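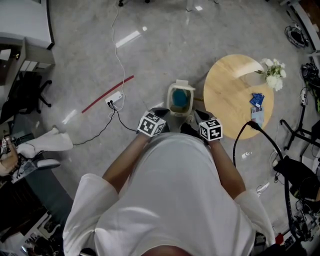
*On the floor at the Meredith: a little flip-top container with something blue inside, the power strip, and the round table with its white flowers.*

# The Floor Is Also a Shelf

I've been thinking about floors since January, which my sister says is a sign I should get out more. But I do get out! I get out to the Meredith, an open-plan workspace on the east side of Grallham, 3,366 square feet of glossy gray tile with a red brick wall at the far end. I rent a desk there. Mostly I write about other people's homes, and for a long time it never crossed my mind to write about the room I was sitting in while I did it.

What changed was a bouquet. One Monday I came in with wet shoes and a bad attitude, and somebody had put white flowers on the round table. The table is pale oak-looking wood, low-key, the kind of thing you stop seeing after a week. With flowers on it, it looked like a table in a person's house. I sat down next to it instead of going to my desk, and from there I had a very good view of everything we keep on the ground.

There's a lot! A power strip with black plugs in it. A thin white cable that wanders across the tile in a big lazy loop. Black cables bunched along the wall, in coils where someone had tried and in tangles where someone had given up. A thin red rod. A small white bottle on its side.

My first instinct was to buy baskets. It's always my first instinct. I own so many baskets. So I called Young-sook Tak, whose column on small apartments I read religiously when I was living in one, and asked if she'd come look before I did anything rash.

She came on the bus with a thermos and walked the length of the room twice, slowly, looking down.

"Who sits on the floor?" she asked.

Well, everybody, sometimes. People crouch to plug things in, they kneel to open a box, they spread stuff out on the tile because the tile is big and the tables aren't. I do it too (I proof my pages down there, all in a row, with my shoes off).

"Then it's a work surface," she said. "You wouldn't put your work surface in a basket."

I've been chewing on that ever since. I had always sorted the world into things that were put away and things that were out, and anything on the floor was extra out, out with a penalty. Young-sook sorts by whether your hand is going back to it. A container with its lid flipped up is in use, as far as she's concerned, and she'll step around it. A bottle that has rolled under the table and stayed there is a different story.

## What we did about the cables

The cables were the big one, and I'll say up front that we didn't win. I had a picture in my head of those offices where every cord runs through a neat channel and comes up through a little brass hole. Young-sook asked what that would cost and I told her, and she drank some tea.

Her version was to sort them into walkers and sleepers. Walkers get moved most days, so they're allowed to lie loose, but they can't cross the path between the door and the kettle. Sleepers stay where they are for weeks at a time, and those go against the wall, coiled, fastened with a strip of cloth tape. We spent $20 on the tape, all of it, and that was the entire budget for the makeover. I used a red one on anything near my desk so I'd feel like I'd decorated.

The thin white cable is a walker. I tried to promote it to sleeper and lasted a day and a half.

She also made me get down and look at the power strip from the side. If you can reach the switch without moving anything, leave it alone. If you have to push something out of the way, you'll stop switching it off. Mine passed! I was prouder of this than I should have been.

## The round table

I finally looked underneath the table and found a sticker with a name on it, Skarnar, and nothing else, and nobody at the Meredith remembers buying it. It's been here longer than the kettle. I tried for a while to move it closer to the window, and it annoyed everyone, me included, because a round table wants to be somewhere you can get at it from all sides.

Young-sook's rule for it is that the flowers go at the edge. I'd been centering them! She slid them over toward the far side with one finger and suddenly there was room to put something down. Cards, packets, somebody's mail, all the flat little stuff that travels around a workspace in people's hands and needs to land for an hour. She doesn't mind flat things on a table. She says they have a way of leaving by themselves, and tall things don't.

I've tried this at home with the lamp on my hall table and I'm annoyed to report that it's much better.
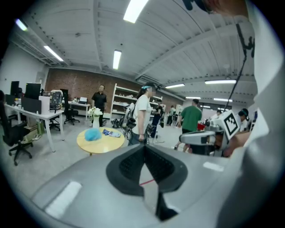
*The long view toward the brick wall, tall white shelves on the far side.*

## Looking up, for once

After all that time staring at tile, I'd sort of forgotten the Meredith has a ceiling. It's a good one, white, with beams and ribbed panels, and fluorescent lights going off in several directions. I used to think they were ugly. They're not soft, and at 6 p.m. in winter they make everybody look as if they've had bad news. On the shiny floor, though, they turn into long white stripes, and on a dark morning I like having those to walk across.

The brick does a lot of work too. Take it away and you'd have white, gray, more white and a great many black cords. I asked Young-sook if we should hang something on it and got the look I deserved.

The tall shelves are my favorite part, and we barely touched them. They're open, so whatever you put on them is on view, and for years I've been telling readers that open shelves need matching boxes. I'd even picked some out, a gray set from Grestov with little label holders, sitting in my online cart. Young-sook took one thing off a shelf, looked at it, and put it back in the same spot.

"Do people find what they want?" They do. I asked around and they do. I emptied the cart that night.

So the shelves stayed mixed. Bags still get dropped at the bottom of them, and I drop mine there too now.

It's been a while since her visit. Some of the cloth tape has come off and been put back on the wrong cables. The flowers get replaced on no schedule I can figure out, always white, and I haven't asked who brings them because I'm a little afraid they'd feel watched and stop. I did pick up some for my own kitchen last week. They're at the edge of the table, next to the gas bill.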